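駅前の「シアル」に量り売りの棚ができました、さっそく行ってきた話 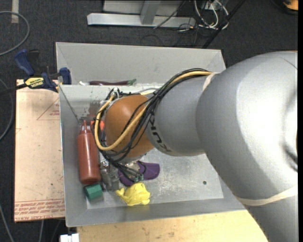
この記事は約4分で読めます

2025年11月22日

駅前の食品店シアル(Sial)に、とうとう量り売りのコーナーができました! 前から「やるらしいよ」という噂だけは聞いていて、私はずっとそわそわしていたんですが、今朝ようやくオープンしたので、開店の少し前から並んできました。寒かった……。手袋を忘れたのは完全に私のミスです。

場所は店の奥、前にお酒の棚があったあたりです。お酒はレジの横に引っ越していました。売り場の名前は「ムシムゲート(Musimgate)」というそうで、正直まだ舌になじみません。並んでいる間も、前のお客さんが三回くらい言い直していました。

扱っているのは豆、ナッツ、乾物、お茶、スパイス、それにパスタと粉類。全部で197種類あるそうです。197って、数字で聞くとふうんという感じなんですけど、棚の前に立つとけっこう圧倒されます。レンズ豆だけで6種類。私は赤いのと緑のしか知らなかったので、黒くて小さいのを見つけたときは思わず声が出ました(隣の方、びっくりさせてすみません)。

買い方は簡単で、容器を持って行って、最初にはかりで空の重さを量り、シールを貼ってもらいます。あとは好きなだけ入れてレジへ。最低量は100グラムからです。スパイスだけは別扱いで、もっと少しでも買えます。クミンを100グラム買わされたらどうしようと本気で心配していたので、ほっとしました。容器を忘れた人には紙袋もあります。こちらは無料ですが、お茶とスパイスは香りが移るので、できれば瓶で、とのこと。

売り場を担当しているディネシュ・シェイクさんに少しお話を聞けました。もともと隣町で乾物の仕入れをしていた方で、ここの準備には春からかかわっていたそうです。「一人暮らしの方から、袋が大きすぎて使いきれないという声がずっとあったんです。うちの母も同じことを言っていました」とシェイクさん。わかります、うちの戸棚にも、いつ買ったのか思い出せない小豆がいます。

お茶はケコヴァノ(Kekovano)という小さなブレンド屋さんのものが中心で、試飲もさせてもらいました。私が飲んだのは、りんごとカルダモンの入った紅茶。甘い香りなのに味はすっきりしていて、これは冬じゅう飲みそうです。お値段はちょっといいんですけど、量り売りだと「とりあえず二回ぶんだけ」ができるんですよね。この気軽さはうれしい!

ちなみに私の今日のお会計。黒いレンズ豆、くるみ、例の紅茶を少しずつと、勢いで干しいちじくも入れました。豆は200グラムくらいのつもりが、レバーの加減がわからず、量ってもらったら338グラム。レバーはそっと、ほんとにそっと引いてください。出しすぎたぶんは衛生上、戻せません。まあ豆なので、今週はスープが続くだけです。

気になったところも書いておきますね。まず通路が狭い。ベビーカーの方とすれ違うのに、私は一度お茶の棚まで下がりました。それから、下の段の札の字が小さくて、しゃがまないと産地が読めません。この二つはシェイクさんにもお伝えしたら、札のほうは来週中に大きいものに替えるつもりだそうです。通路は、手前の催事台を動かせるか検討中、とのことでした。

アレルギーのある方は、ナッツの棚のスコップが共用ではなく品ごとに分かれているか気になると思います。聞いてみたところ、スコップは全部別です。ただ、同じ場所で粉やごまも扱っているので、症状の重い方は袋入りの商品を選んでくださいと案内していました。袋入りも今までどおり手前の棚で売っています。

洗剤とせっけんの量り売りも、様子を見て始めたいそうです。そちらはリルニッツ(Lirnitz)という会社と話をしている最中で、時期はまだ決まっていません。うちは食器用洗剤の減りがやたら早いので、決まったらまたお知らせします。

営業時間はお店と同じですが、量り売りの受付は閉店の30分前まで。11月中は容器を持参すると、スタンプカードのポイントが2倍になります。カードはレジで言えばその場で作ってもらえますよ。私は古いカードを洗濯してしまったので、また一個目からです。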